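The Skekell
@skekell_notes

1/ The city sent every household a new recycling guide in March. Glossy, folded four ways, printed on the kind of coated paper the guide itself tells you to keep out of the paper bin. I've read it twice now and I have some doubts.

2/ Drink cartons are a yes. Thin plastic bags are a no. Keep those two in mind, they come up again.

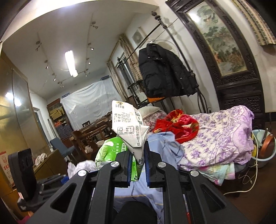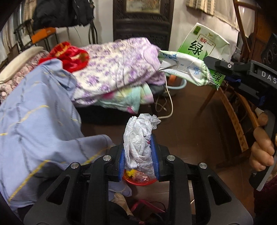 3/ WHAT THE GUIDE SAYS ABOUT CARTONS
"Empty, flatten, place in the blue bin." That's the whole entry. Seven words. The entry for pizza boxes runs to half a column and has its own drawing.

4/ A drink carton is mostly paperboard with a layer of plastic, and the shelf-stable kind usually has a layer of foil too. You need a mill that can pull those apart. Plenty of paper mills can't, or won't bother. So when a city says "yes" to cartons, I want to know which mill said yes to the city.

5/ I asked. The hotline told me cartons go to the sorting plant at Ovstead. I asked where they go after Ovstead. Long pause, then "they're processed." I asked what that meant and was given the web address of the guide.

6/ So I wrote to the plant. To their credit they wrote back. Cartons are baled with mixed paper "when volumes do not support a separate stream." I asked how often volumes do support one. No reply to that yet.

7/ Mixed paper is the bottom of the pile. Some of it becomes egg trays. Some of it gets turned down by the buyer and goes wherever turned down bales go. None of this is in the guide, which has a smiling carton on page 2.

8/ FLATTEN OR DON'T
The old guide said do NOT flatten cartons, the sorting machines read them as paper if you do. The new guide says flatten. Same plant, same contractor, Herrera. Did they change the machines? Did they give up on picking cartons out at all? Either one would be worth a sentence.

9/ Somebody in the replies last time told me flattening "saves space in the truck." Sure. It also makes it easier to stop caring what the thing was.

10/ THE BAG PART
Thin bags are a no because they wrap around the rollers and someone has to climb in and cut them out. I believe this one completely. It's the only rule in the guide that sounds like it came from a person who works there.

11/ But then there's the little box at the bottom — "Return clean, dry bags to participating stores." I went looking for participating stores. The list has 11. I visited the ones I could walk to, which was 7.

12/ Two had a bin. One of those was full to the top with coffee cups. At the others, the people at the counter were very nice and had never heard of it. One of them offered to throw my bags away for me.

13/ I'm not blaming the stores. A program that lives on a list and nowhere else is a list.

14/ And "clean, dry" is doing a lot of work there. I'm supposed to wash a bag, hang it up somewhere, wait, fold it, save up enough of them to make the walk worth it, and then find that the bin has gone. I did it for a month. My kitchen looked like a very sad laundry.

15/ THE NUMBER ON THE FRONT
The cover says we can each keep "up to 109 pounds" a year out of the landfill. Out of whose landfill? Starting from what? There's a little star next to the number. I looked for the matching star for longer than I'd like to admit. There isn't one.

16/ "Up to" is the phrase to watch. A household that recycles one can a year is also within "up to 109 pounds."

17/ They do weigh the trucks going in. What I want is the weight of what gets sold on the way out, by material, with the buyer's name next to it. Ovstead must have that figure. You can't send an invoice without it.

18/ Before anyone says it, yes, I still sort. Cans and clean cardboard I'd sort even if they fined me for it, there's a real market for those and always has been. Glass I go back and forth on. Anything made of three layers glued together, I put it in the blue bin and I don't feel much of anything.

19/ WHAT PRARHOLM DID
A few of you brought up Prarholm. They dropped cartons from the list, said so in plain language, and told people to put them in the trash until they found a buyer. People were furious. Letters, a petition, the works.

20/ I thought it was the most useful notice I'd ever seen from a sanitation department. It had a phone number on it and the person who picked up knew the answer.

21/ I don't know how it's going over there now. If you live in Prarholm and you've seen figures from after the change, please send them. Real ones, with a source. I'm not interested in how anyone's cousin feels about it.

22/ THINGS I'D PUT IN THE NEXT GUIDE
Where each material goes after the plant. Town and buyer. If it changes during the year, put the change on the website.

23/ What they do with it when there's no buyer. Everybody who works in this knows there are months like that.

24/ A store list that somebody has checked on foot.

25/ The other star.

26/ Replying to a few people at once. No, I don't think it's a conspiracy. I think it's a printing job that got passed around an office until all the awkward parts fell off.

27/ No, I won't "just trust the system." I've met the system, it gave me a web address.

28/ Yes, buying fewer things in cartons and bags would beat all of this. It would. I also notice that this advice is always aimed at the person holding the empty, and never at whoever decided a single serving of something needed foil, board, film, and a straw in its own sleeve.

29/ And to the person who asked about the straws — not accepted, too small, they fall through the screens. That one's on the back, under the fold.

30/ Small update. Herrera's public contact line called me back while I was typing this. They're "looking into" the flattening question. I asked for it in writing. If it comes I'll post the whole thing here, including if it makes me look silly.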